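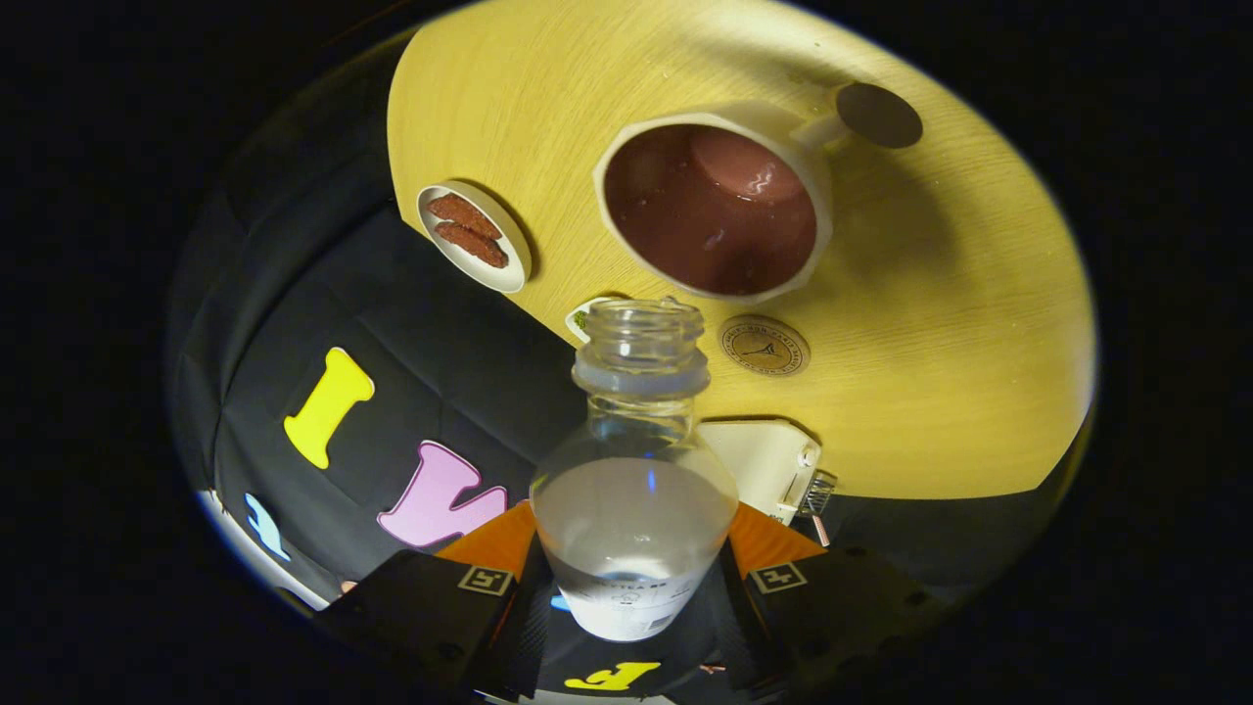
Wrist view from the bottle task: glass bottle held near its base, mug and cookies on the table.

Estia Tabletop Grasps, data card

Maintained by Nanami Katayama and Dilwyn Harries, Zistier. Last revised in May.

Summary

Estia is a set of human demonstrations recorded with hand-held grippers for training manipulation policies. The current release holds 594 episodes across 14 household tasks. There is no robot arm data in this release. Arm rollouts are kept in a separate set, Primel, which uses the same episode layout.

Intended use

Imitation learning from wrist-view video and gripper pose. The set can also be used to pretrain visual encoders for fisheye input. It should not be used to measure grasp force, as the grippers carry no force sensor.

Contents of an episode

video: one color stream from the wrist camera, fisheye, stored as recorded. The black area outside the lens circle is kept.
pose: position and orientation of the gripper, relative to its pose at the first kept sample.
width: distance between the fingers, computed from the square markers on the fingers.
task: task name, lowercase, from tasks.txt.
operator: numeric ID. The table linking IDs to people is not distributed.

Collection

Demonstrations were recorded by 10 operators in 3 rooms. Each operator completed a practice block, which was discarded, before recording kept episodes. Operators were told the goal of the task and the object to grasp. They were not told which approach direction to use, so approach angles vary a good deal between operators.

Tables were left with ordinary objects on them: mugs, plates, coasters, food, small electrical items. These were moved between blocks by the session lead. Lighting was whatever the room provided, plus an overhead lamp in the room labeled Sasaki. Episodes from that room show strong shadows and bright reflections on liquids and glass.

Transparent objects

The bottle task uses clear glass with water inside. Fill level was changed between blocks and is not annotated. Object masks made with automatic tools are poor on the neck of the bottle and should not be treated as ground truth. We tried two mask models and shipped neither output.

Width estimates are unaffected by the glass in most episodes. They fail when a marker is hidden or washed out by glare. Missing values are stored as NaN and are not interpolated. The loader has a fill_width option for users who want linear filling.

Processing

Pose and video are aligned on the camera clock. Idle time at the start and end of each episode is trimmed using a motion threshold. Trimming is sometimes too tight at the end, and a few episodes stop shortly before the fingers have fully opened. See known_issues.txt for the list.

No undistortion is applied. Lens parameters are in calib/, one file per gripper unit. Use the file named in the episode header; units are not interchangeable.

Splits

Train and validation are split by operator. Do not reshuffle by episode if you intend to compare with our numbers. Backgrounds repeat heavily within a session and a random split leaks them.

Known limits

Left-handed operators are underrepresented.
Failed grasps were kept only if the operator recovered within the same episode.
Object positions favor the near side of the table.

Reporting problems

Open an issue with the episode ID and the sample index. Label errors go to Harries, calibration questions to Katayama.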